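Arm budget for next year, sanity check please

tornquill
Sep 24, 2022
So I get to write the equipment request for our two arms, and I'm down to Drornura fingers or another set from Cattaneo. We want them for moving chairs by the handles, and ours are the long black rounded ones.

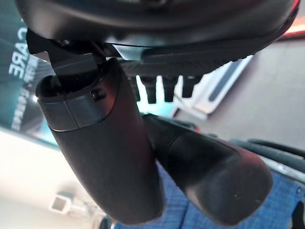

How much should I set aside for spare fingers?
Put in 396 for the year, and order them with the arm so you only pay shipping once.

gritbox11
I'd double that! Prallgate quoted us 971 for one set plus the mounts.

tornquill
Ouch. Well, the handle grips are the part I care about, thick black cylinders with a ribbed bit at one end.
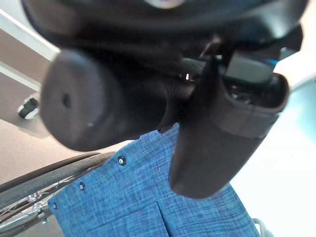

So whatever I buy has to close on something that fat -- and I'd like 400 left over for a service visit in March.

pelmet_dan
Skip the service visit, buy the better fingers. Griltness will do the mounts separately if you ask.

gritbox11
Disagree, keep the visit. We cut ours and I regretted it all spring.

tornquill
Ok, visit stays in. Asking Griltness about mounts tonight.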